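Home | Builds | Parts | Shop Talk | Contact

Brennan hand kit, wrist bracket and head mount: our build page

I get asked for the parts list on this build more than anything else, so I finally sat down and wrote it up. Sorcha Phelan and I share the workshop on Tralmont, and we've had the humanoid up on its legs for a while now, but the hands are the bit everyone wants to hear about (me too!). Our practice space is a carpeted bedroom with a bed, a basket and some clothes.
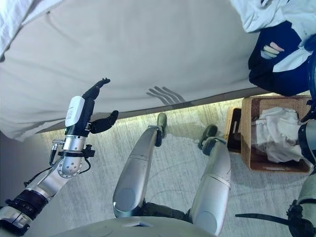
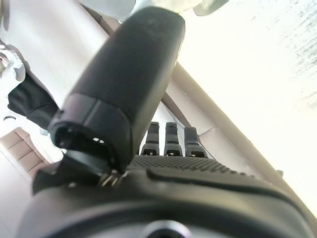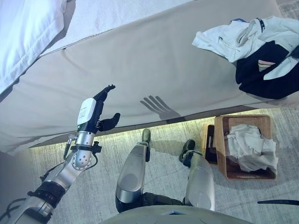 Bedroom pictures, hand out at the bedside in the first and third.

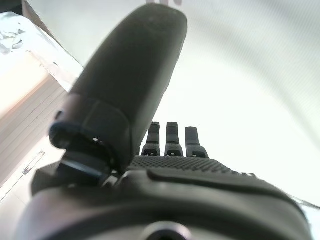
OK, so what do you get? The Brennan kit is one pair of hands, four fingers and a thumb each, with the wrist modules, the cables and a bag of screws that is 2 short in every bag I've opened. Cillian Kinsella sold us ours from his spare stock and the bag was short then as well. Buy extras.

Fitting the pair took us more than 90 minutes, and most of that was cable. Leave yourself slack at the elbow. I didn't, the first time, and had to pull the whole left side apart again before dinner. Start with the wrist module loose, run the cable, bend the arm all the way both ways, and then tighten up.

The wrist camera bracket is our own design and we sell it by itself. It sits low and looks up past the palm, so the thumb takes up a big chunk of your view. I went back and forth on that – Oisín Dunne wanted it moved out to the side – but I like seeing the thumb and the fingertips together when I'm trying to pinch cloth. If you'd like the side version, drop us a line and I'll print one.

For software we run Sarkamov on an old desktop. It's fussy to set up and lovely after that. Keep your grip setting at 80 or lower for clothes and sheets, and go gently with anything that has elastic in it!

One pair of brackets weighs 276 grams with screws. We ship in small batches and the next one goes out in February.

Page updated 1/14/20

Comments

Remzi Güler: Do the brackets fit the older Tandemgate arms? My wrist plate has the wide hole spacing.

Sorcha Phelan: Remzi, they do if you use the adapter ring. Tell us when you order and we'll put one in the box.

Cathal Mac an tSaoi: Mine was short on screws too. Hardware store had them, no big deal.

We use cookies to remember your cart. Accept | Settings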